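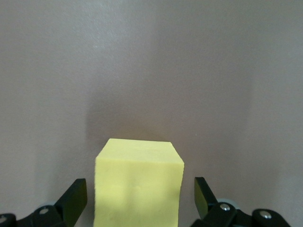
Fig. 4. Yellow foam block.

4. Setting up the Troritz phono stage

I run mine into a Hutent integrated amp, so where I mention the amp, that's the one I mean. Yours should be close enough!

1. Switch everything off at the wall, amp included. Wait until the front light on the Troritz goes out (mine takes its sweet time).

2. Put the phono stage on a different shelf from the amp if you can. I had mine sitting right on top of the Hutent for months and blamed the cartridge for the hum.

3. Plug the turntable leads into the sockets marked IN, then screw the ground wire down finger tight.

Caution: don't use pliers on the ground post. The thread is soft - I've stripped one.

4. Set the load switches on the back. For moving magnet, leave them all down. For moving coil, I start at 80 ohms and go up from there if the top end sounds dull to me. My Loterlow cartridge ended up happiest at 114.

5. Run the output to any line input on the amp. Never the one labeled PHONO, or you'll be stacking two lots of gain and it'll sound horrible.

6. Turn the volume right down, power up the Troritz first, then the amp. Play a record you know well and bring the level up slowly.

Note: if you still get hum, unhook the ground wire (power off again, please) and try once without it. Some Echeverri arms are already grounded through the signal leads, and mine was quieter that way.

Cartridge alignment is in section 5.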